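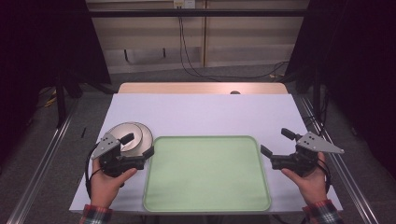 I have been trying to learn to cook Bengali food since November, and I'm still slow at it. My downfall is getting everything ready beforehand. I read the recipe, I nod along, I put the oil on, and then I'm hunting for the cumin with one hand while the mustard seeds fire themselves at the cooker hood. So my new rule is that nothing goes on the heat until I've got a stack of metal bowls to my left and one empty tray in front of me, like the pale green one in the photo, and everything chopped or measured goes in a bowl and every bowl goes on the tray. It's slower to begin with but my word, the difference!

The person to blame for all this is Rezaul Bepari, who runs the evening class at the Drandwood centre. Six weeks, 88 pounds, bring your own apron and a tub to take your tea home in. I'd signed up thinking we'd do a nice chicken curry in week one and I could show off at the weekend. We did dal. Then in week two we did dal again, because he wasn't happy with how any of us had done the tempering (mine was burnt, I'll own up to that). By the third go I could smell when the garlic was ready, and I don't think I'd ever smelled garlic properly before that, only shoved it in a pan and hoped.

The other thing he's very firm about is mustard oil. I'd never bought it in my life. You can get it at Matubbar, the little grocer's on the Raltby road, next to the place that does keys, and they also have the good panch phoron, which is the five-seed mix that goes in nearly everything I cook now. I came out with two bags of stuff and no idea what half of it was for. There's a jar of something pickled in my fridge that I'm working up to.

Fish has been my big worry. I grew up on fish fingers and that's where my confidence stops. But I had a go at a mustard fish curry last week for my neighbour Régis Leclerc, who is French and has Opinions about sauce, and he had seconds and then mopped the pan with bread. Bread! With rice sitting right there on the table! I let him off. I'd used a bit less mustard than the class sheet says and a green chilli more, and I cooked the fish for far less time than felt safe. If you're nervous, cod holds together pretty well.

Next on my list is luchi, the puffy fried breads, which I've tried twice and both times got something closer to a cracker. Rezaul says my dough is too dry and I roll it like I'm cross with it. If anybody has a trick for getting them to puff, please leave it in the comments, and tell me which flour you use as well. I've got plain and strong white in, and a bag of atta I haven't opened yet.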